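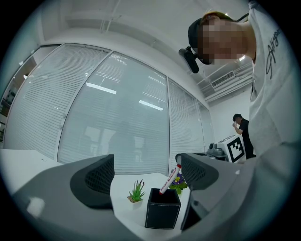 The Red Line

Efraín Henao kept the accounts of the ferry office in Monstead, and in September he made the first mistake of his life there. He wrote 3175 where he should have written 1315. He found it at four in the afternoon, when the last boat was already loading.

He went down the stairs with the paper in his hand. Kolbrún Bundgaard was standing at the gate in her long coat, counting the tickets.

"I have sold places that do not exist," he told her.

She read the paper two times. Then she looked at the boat, which was half empty, and at the sea, which was calm.

"And where are these people?" she asked.

"They are only in the book."

"Then let them travel," she said. "They will not be heavy."

Efraín did not laugh. He went back up and drew a red line under the number, very straight, and above it he wrote the correct one. But the wrong number could still be read through the ink. All evening he thought about those passengers - where they wanted to go, and who was waiting for them in Plestier with the lamps lit.

At seven the boat returned. Kolbrún called to him from the gate, and he opened the window.

"Everybody got off," she shouted. "One of them forgot an umbrella."

She held it up so he could see it. It was green, and it was still dripping, although it had not rained in Monstead for a month.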